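Grumel Surface-Mount Distribution Box

Light gray plastic enclosure for small branch circuits, supplied by Urnitell. The hinged cover is dark and transparent, so breaker positions can be checked with it closed. Lid fixing is by screws at the corners. Knockouts are molded into the side wall; remove only those required.

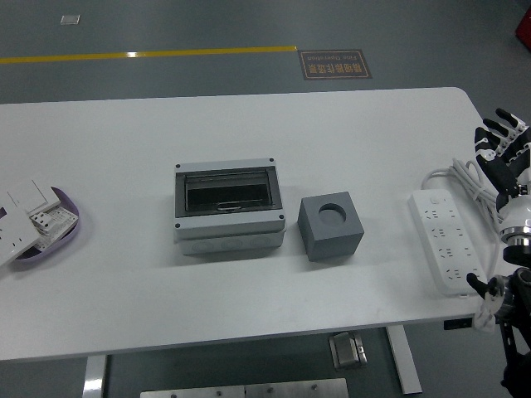

Reading time: 2 min

Shown with a power strip, a wall switch plate and a socket panel, all sold separately. Breakers are not included.

Mounting: indoor wall, flat surface
Cover: hinged, with latch tab
Warranty: 5 years
Dispatch: 3 working days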